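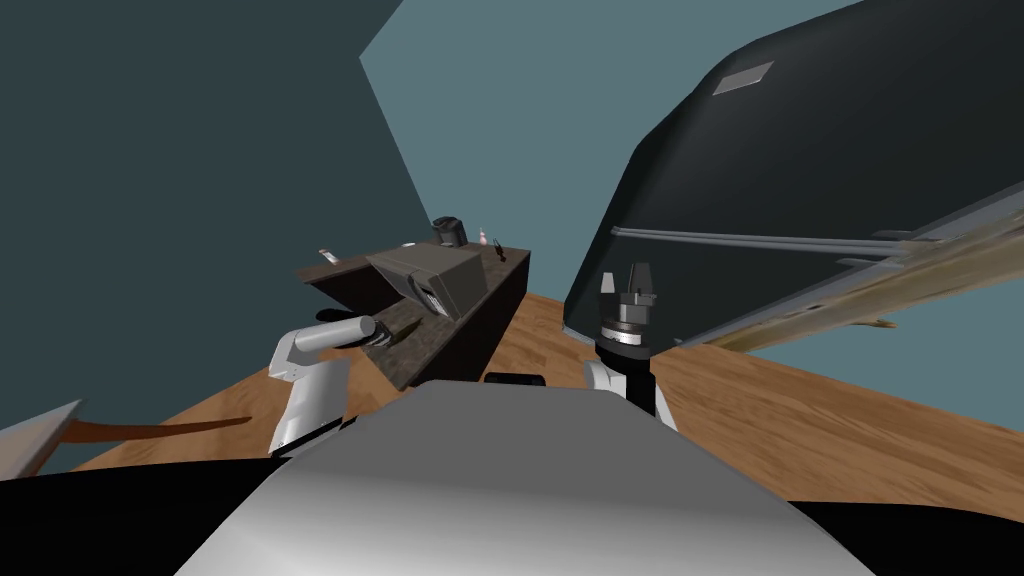

## Section A: Simulated cell, kitchen layout, before restart

Applies to the two-arm unit in simulation at Kasen, February build. Complete before any replay of the gripper fault. Mark each line P (pass), F (fail) or N/A. An F on a line marked with a star stops the run.

- [x] A1* Body pose against world frame. **F.** Head view shows the room steeply tilted. Logged body roll does not agree. Treat the head view as unreliable until the camera mount transform has been checked.
- [x] A2 Both arms present in head view. **P.**
- [x] A3* Clearance, left gripper to counter. **F.** Gripper points at the counter, with a slender dark brown object just beyond the tip near the front edge. Minimum clearance in the Flundia settings is 115 mm. Reported value at the stop was 23 mm.
- [x] A4 Right arm clear of the large black appliance. **N/A.** Cannot be judged from one view. Use the distance log.
- [x] A5 Counter items match the layout file. **P** for the microwave and coffee maker. Smaller items not checked.
- [x] A6 Floor clear. **F.** Long brown stick-like shape lying across the floor towards the left arm. No matching entry in the layout file. Raise with whoever maintains the Szabó asset set.

## Section B: Gripper

- [x] B1 Fingers open at rest. **P.**
- [x] B2 Nothing held. **P.**
- [x] B3* Commanded and reported opening agree. **F.** The controller reported "closed, object held" for 6 s after the open command. Same fault as the previous run.

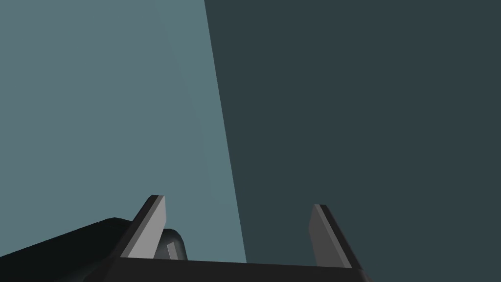
The reported state is taken from motor current only. Finger position is recorded but not used, so a false "held" can persist after release. While the flag is set the planner adds a payload to the arm model and shortens the stopping distance, and this is the likeliest cause of the clearance figure in A3. Not yet proven.

- [x] B4 Fault raised to operator. **F.** No message shown. Entry found in the Saradar log afterwards.
- [x] B5 Emergency stop from the console. **P.** Tested 10 times with the arms unloaded.

## Actions before next run

1. Correct or confirm the head camera transform (A1).
2. Add finger position to the "held" test. Both signals must agree.
3. Lock out left arm motion towards the counter when the two disagree.
4. Remove the floor object or add it to the layout file (A6).
5. Repeat A3 and B3 with logging at full rate.

The physical unit stays isolated until items 2 and 3 are closed. Simulation runs may continue with the planner speed limit left on.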